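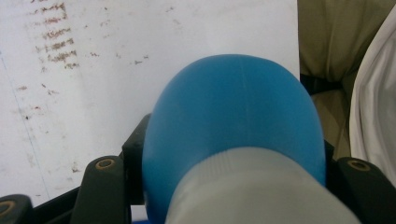

Keep the Worktop White

By Güven Ekinci

Every few years someone proposes that the shared benches in Lirolstead be resurfaced in gray. The argument is always the same. White shows everything, visitors comment on it, and a mid-gray with a light speckle would hide two thirds of what is on there now. The proposal came round again in September, with a quote from Torvik attached, and I voted against it again. My objection is to the premise. A work surface that hides marks has the same residue on it as one that shows them, and the person setting down a clean part has lost the only cheap means of knowing.

I should define the thing under discussion. I mean a flat, pale, matte sheet laid over a bench or fixed to it, used for handling, gluing, marking out, filling and general assembly. I don't mean a kitchen counter, where appearance counts for more and where the owners are entitled to whatever color they like. I also don't mean a welding table. The requirements there are different and nobody has asked for white.

What a surface is for

A bench top has to be flat enough, stiff enough and big enough. Ours are 692 mm deep, which suits a seated person of ordinary reach and leaves a hand's width at the back for bottles. Past those three conditions, the remaining job is contrast. A small dark screw on a white sheet is found at once. The same screw on a speckled gray is found by touch or on the floor. Thin wire, cut ends, swarf, shavings of brown sealant and drops of thread compound all read as dark on light. The parts that do not read well on white are white or clear ones: nylon washers, PTFE tape, clear tubing. For those we keep a dark tray, and a dark tray costs very little compared with a new top.

The same contrast applies to contamination. If a fitting leaves a brown print, the print is evidence about the fitting. I have traced a corroding clamp foot by the shape of the marks it left, and on gray laminate I would have traced nothing until the foot failed. People who object to marks tend to treat them as damage. Most are deposits, and a deposit sits on top of the surface and tells you what was last put down there.

Reading the marks

It helps to sort them. I use four classes.

The first is transfer. Something soft, dirty or corroded was pressed or dragged on the sheet and left some of itself behind. Transfer marks usually repeat the texture of whatever made them, so they come in dashes, rows or arcs. Direction can often be guessed from which end is heavier, although I would not bet a part on it.

The second is scatter: specks and small dots, often in a trail. Filing, brushing and shaking out a box will all produce it. Scatter matters more than its size suggests. A loose speck will travel to the next job on the underside of whatever is set on it, while a stain of the same color stays where it is.

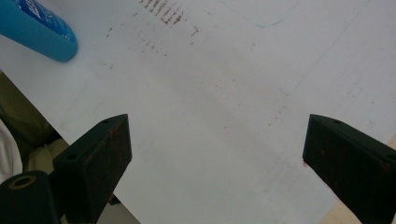
The third class is drawn lines. Pen, marker and pencil get onto a bench through tracing, measuring and testing whether a marker still works. I have no quarrel with them unless they cross an area used for marking out, where a stray curve can be mistaken for a layout line. Blue is the usual offender with us. The pens issued at the stores counter are blue and so is half of what we mark with them.

The fourth is actual damage, meaning scratches, dents, swelling and lifted edges. These are the only marks that justify replacement, and on white they are the hardest to see. A fine scratch on a matte white sheet is barely darker than its surroundings. To find it, switch off the overhead light, lay a lamp nearly flat on the bench and look across the sheet from the opposite side. I concede the point to the gray party in part: a shallow scratch shows slightly better on a mid-tone. It does not show enough better to pay for the loss of everything else.

The cleaning argument

The strongest case against white is labor. A white top looks as if it needs cleaning at all times, so conscientious people clean it at all times, and hours go into work that does nothing for the output. I have seen a technician spend the better part of a Sunday shift on one stain which did not rub off, did not transfer and was in a corner where only a tape dispenser stood.

That is a problem of rules. Color has little to do with it. Our present rule says the surface must be "clean," a word which the people on the early shift and the people on the late shift interpret very differently. I would replace it with a test. Wipe the area with a dry white cloth, using moderate pressure, for one pass in each direction. If the cloth picks anything up, clean the area and repeat. If it stays white, the area is clean and any mark left is a stain and may be ignored. The whole procedure takes less than a minute for the part of the bench in use.

For the cleaning itself, start dry. A soft brush or a vacuum nozzle lifts scatter; a wet cloth smears it into the grain of a matte finish, and some of our brownest benches got that way through enthusiastic wiping. After that, water with a drop of dish soap, then a stronger product if the maker of the sheet allows it. Abrasive pads should be kept out of the room. They take the stain off and leave a rough patch which collects the next one sooner.

On bottles

I would separately like to see fewer bottles lying on their sides. A bottle on its side occupies three or four times its standing footprint, rolls, and puts its cap at the same level as the work. If it weeps, it weeps across the sheet. The label also ends up wherever the roll left it, often facing the wall, and a blue bottle with an unreadable label is just a blue bottle. We have several products in similar colors from different suppliers, and I don't think a person should have to pick one up and turn it around to learn what it holds.

Stand them at the back, label out. If a bottle is the wrong shape to stand, or is close to empty and being kept on its side to get the last of it, put it in a shallow tray. Gilero sells one with a ribbed base that works well enough. A baking tray works too.

Cost

The Torvik quote for resurfacing in gray came to 2634, fitting included. A like-for-like replacement in white from Vinovau came to 2124. Neither figure covers the hours lost while the benches are stripped, and I would argue that neither is needed this year. Of our 17 tops, I found damage in my fourth class on two, both at the front edge, where people lean tools. Those two can be turned end for end so that the bad edge faces the wall. The rest are marked, some heavily, and work as they did when they were fitted.

There is a cheaper option still, which is a loose sacrificial sheet on top of the fixed one. Some of the benches already use it. A loose sheet can be swapped in minutes and cut to whatever the job needs. The disadvantages are real: it creeps, it can bow slightly along its length, and the step at its edge catches small parts and the heel of the hand. A bowed sheet is no use for checking straightness, and I have watched people do exactly that and then blame the part. Hold it down at the corners, and use the granite plate for anything where flatness counts.
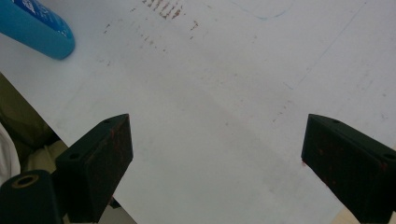

Reddish-brown marks and a faint blue line on a white surface.

What I would accept

I am not attached to brilliant white. A slightly warm off-white has nearly the same contrast and is easier on the eyes under our lights, which are too strong for the height of the ceiling. A very pale gray with no pattern would also do. My objection is firmest against the speckle. A pattern designed to resemble dirt makes every inspection slower, and it is sold on precisely that property, with the word "forgiving" in the brochure.

If the vote goes to gray regardless, I would ask for two benches to be kept white at the window end, for marking out and for small assembly. I would also ask that the dry cloth test be adopted on all of them, whatever the color, and written on the card by the door in place of the current sentence. The card has room for it if the line about coffee is set in smaller type.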